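Tilleo Help
Search help topics Go Clear
Teaching by hand and by remote: common questions
Last updated 9 November 2018

Which way of teaching should I start with?

Remote control, for most table jobs. You hold a pair of handles, the arms copy you, and the software records the joint positions and the camera views together. Guiding the arm by hand still works well for single-arm jobs with few turns, such as pressing a switch or opening a drawer.

How many demonstrations does a task need?

It depends on how much the layout changes between runs. Our Nuvon dish-clearing set has 814 recordings, and a simple pick-and-place with fixed positions got by on 40. Start small, train once, and see where the arm goes wrong before you record more.

Do I have to grasp things the same way every time?

Pick one way and stay close to it. With a dish rack, decide which row of pegs you fill first and which direction you come in from. If two people teach the same task, have them agree on this before they start - mixed habits are harder to fix later than a short set.

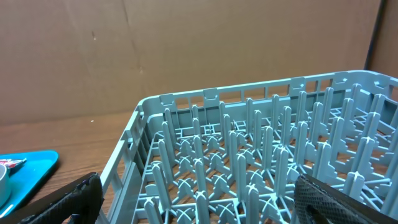

Slow down for the last inch or two. New operators tend to move at one speed the whole way, and the recording then has very few samples at the point where the plate has to line up. Open the fingers only after the piece is resting on something.

Should I delete recordings with mistakes?

Delete a run if you dropped something and gave up. Keep it if you missed, backed off and got it on the second try. Those runs show the arm how to recover. Mark them "retry" in the notes field so you can filter them out if you need to.

Can both arms move at once?

Yes, but beginners should move one and park the other. Leave the parked gripper open and clear of the other arm's path. Once you have a day of practice, try tasks where one arm steadies a tray and the other works on it.

What about crumbs, wrappers and other small stuff?

Leave some of it in. A table that is spotless in every recording gives you a policy that has only known a spotless table. Move the items a little between runs, and change which arm goes first if the task allows it.
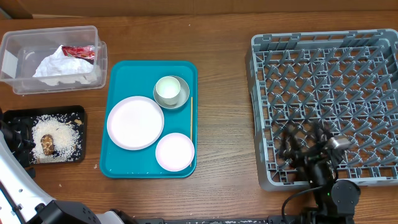

Laine Venckus wrote to us that scraps were the hardest part of the Tunstall kitchen task, and that her first 19 runs were no use because she kept closing the gripper before it was low enough. She now touches down, waits a beat, then closes. We have added that to the operator sheet.

My hands get tired. Is there a limit?

Stop after 40 minutes and take a break. Tired operators make short, jerky moves, and these show up in the data. There is a tension screw under each handle if the grip feels stiff.

Where are the recordings kept?

On the local drive until you press Upload. Runs you have deleted stay in the trash folder until you empty it.

Was this page helpful? 1,954 views
Shares 19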